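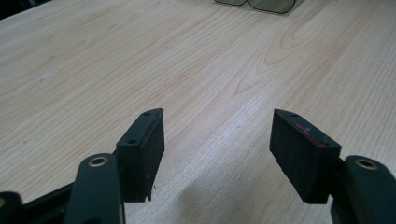

Lumov Pumgate extending dining table, oak finish - long-term review

We bought the Pumgate in March to replace a round table that had become too small for the four of us. It is the smaller of the two sizes Lumov sells and cost 309 pounds from Aguiar, with free delivery to the door but not up the stairs. I have used it every day since then, mostly for meals and in the evenings for paperwork.

Assembly

The table comes in two boxes. The top is heavy and you will want a second person to turn it over once the legs are on. The instructions are drawings only, and the drawing for the runners shows them the wrong way round on page 3. If the leaf will not slide out, that is the first thing to check. All the bolts were in the bag, plus one spare. An Allen key is supplied, but a proper one with a handle saves your wrist.

It took me an hour and a half, including the time spent redoing the runners.

The top

The surface has a pale lacquer. It wipes clean with a damp cloth and does not show crumbs much, which you can take as a good or bad thing. Tea left overnight came off. A hot casserole dish put down without a mat left a white ring, and that has faded but not gone. Ballpoint pen pressed through a single sheet of paper will mark it too. I now keep a thick mat at the end where I write.

The edges are slightly rounded and comfortable to lean on. One corner had a small chip when it arrived. Aguiar offered a refund of 19 pounds or a new top, and I took the refund as I had already built the thing.

Extending it

The leaf is stored under the top and folds out in two halves. One person can do it, though you have to walk to both ends. The join was level at first. By the summer one side had dropped a little, enough to feel with a finger, and tightening the screws on the runner put it right. Extended, it seats six adults without bumping elbows. Eight is possible if two of them are children.

Legs and wobble

There was no wobble on our kitchen floor, which is tiled and fairly even. The bolts needed tightening again after the first month. The felt feet supplied are thin and two have come off, so buy better ones.

Compared with the Nikix

Before ordering I looked at the Nikix in the shop at 1,285 pounds. The leaf mechanism on that one is much smoother and the top is thicker. It is a nicer table, but I could not see four times the price in it, and the legs sit further in, so the end seats have less room for your knees.

Would I buy it again? Yes, at this price. I would take a star off for the lacquer and the feet.

4 out of 5

Reviewed 20/10/2023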